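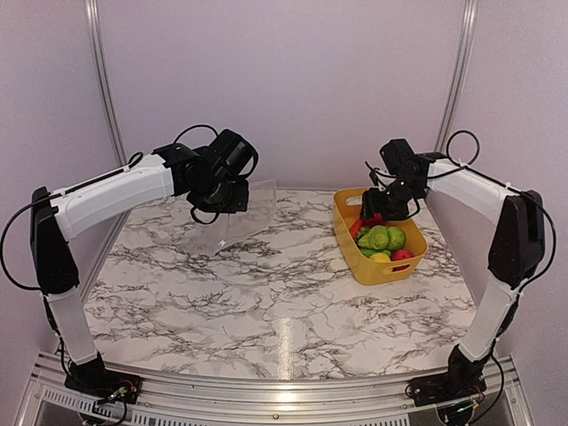 Protokoll der Sitzung des Arbeitskreises Sortierung und Verpackung
Standort Zerkdale, Besprechungsraum Erdgeschoss
November, 14:00 bis 15:35 Uhr

Anwesend: Filipa Cunha (Vorsitz), Nahom Workneh (Lager), Ankica Angelovski (Einkauf), Desta Hailu (Arbeitssicherheit, ab TOP 3)
Entschuldigt: Soledad Kowalczyk
Protokoll: Nahom Workneh

TOP 1 Begrüßung, Tagesordnung, Protokoll der letzten Sitzung

Die Vorsitzende eröffnet die Sitzung um 14:00 Uhr und stellt die ordnungsgemäße Einladung fest. Die Tagesordnung wird ohne Änderung angenommen. Das Protokoll der letzten Sitzung wird mit einer Korrektur genehmigt: Unter TOP 4 muss es »Folienzuschnitte« statt »Folienbeutel« heißen.

TOP 2 Körbe und Ablage am Arbeitstisch

Herr Workneh berichtet über den Stand der Ablage. Der gelbe Korb auf dem Tisch, in dem Spielzeugobst und -gemüse liegt, soll künftig den durchsichtigen Kunststoffteilen vorbehalten sein. Andere Materialien, insbesondere Kartonreste und Etikettenträger, gehören in die Behälter am Regal. In den vergangenen Wochen sei diese Trennung nicht durchgehend eingehalten worden, was beim Leeren zu Nacharbeit geführt habe.

Frau Angelovski regt an, für jede Materialart eine eigene Korbfarbe festzulegen. Ein Angebot der Firma Bradik über 29 Körbe in verschiedenen Farben liegt vor, der Gesamtpreis beträgt 467 Euro zuzüglich Versand. Frau Cunha hält die Anschaffung für vertretbar, bittet jedoch um ein Vergleichsangebot der Firma Tomico, das bis zur nächsten Sitzung einzuholen ist.

Beschluss: Gelb wird als Farbe für durchsichtige Kunststoffteile verbindlich festgelegt. Über die weiteren Farben wird nach Vorlage des Vergleichsangebots entschieden. Einstimmig angenommen.

TOP 3 Tischfläche

Frau Hailu trifft um 14:25 Uhr ein.

Zur Sprache kommt die Tischfläche mit dem weißen Marmormuster und der dunklen Äderung. Herr Workneh führt aus, dass durchsichtige Zuschnitte auf einem derart gemusterten Untergrund schlecht zu erkennen seien und beim Aufräumen leicht übersehen würden. Er beantragt eine einfarbige, matte Auflage. Frau Angelovski gibt zu bedenken, dass sich die vorhandene Fläche gut abwischen lasse und eine zusätzliche Auflage verrutschen könne. Frau Hailu teilt die Bedenken hinsichtlich des Verrutschens und verlangt für den Fall der Anschaffung eine rutschhemmende Unterseite.

Nach Aussprache verständigen sich die Anwesenden auf eine Erprobung. Die Firma Navickas stellt auf Anfrage Musterstücke zur Verfügung; Frau Angelovski übernimmt die Bestellung. Vorgesehen sind drei Farbtöne, darunter ein dunkles Blau.

Beschluss: Die Tischfläche bleibt bis zum Abschluss der Erprobung unverändert. Drei Ja-Stimmen, eine Enthaltung.

TOP 4 Umgang mit gebogenen Kunststoffteilen

Frau Cunha verweist auf die Rückfrage von Frau Kowalczyk, die schriftlich vorliegt. Zu klären war, ob gebogene Zuschnitte vor dem Ablegen zu glätten sind. Nach Auffassung des Arbeitskreises ist dies nicht erforderlich. Die Teile werden einzeln und ohne Druck in den Korb gelegt; das Nachdrücken eines vollen Korbes hat zu unterbleiben. Eingerissene oder scharfkantige Stücke sind gesondert zu sammeln – auch dann, wenn sie erst beim Leeren auffallen.

Frau Hailu weist darauf hin, dass beim Leeren der Körbe von Hand Schnittschutzhandschuhe zu tragen sind. Die Größen S und L sind derzeit nicht vorrätig und werden nachbestellt.

TOP 5 Mittelverwendung

Für das laufende Jahr stehen dem Arbeitskreis noch 1745 Euro zur Verfügung. Die Körbe und gegebenenfalls die Tischauflage sollen hieraus bezahlt werden. Die Nachbestellung der Handschuhe geht zulasten der Arbeitssicherheit. Ein gesonderter Beschluss wird nicht gefasst.

TOP 6 Verschiedenes

Frau Angelovski bittet darum, Lieferscheine künftig am Tag des Eingangs in das Fach des Einkaufs zu legen. Herr Workneh meldet, dass die Beschriftung am Regal teilweise abgelöst ist – neue Schilder sind in Arbeit. Die Anfrage wegen eines zweiten Schlüssels zum Materialraum wird vertagt.

Offene Aufgaben

Vergleichsangebot Tomico: Angelovski, bis zur nächsten Sitzung
Musterstücke Navickas: Angelovski
Handschuhe S und L: Hailu
Regalschilder: Workneh
Antwort an Frau Kowalczyk zu TOP 4: Cunha

Die Vorsitzende schließt die Sitzung um 15:35 Uhr. Der nächste Termin wird per Rundschreiben bekannt gegeben.

Für das Protokoll: Nahom Workneh
Genehmigt: Filipa Cunha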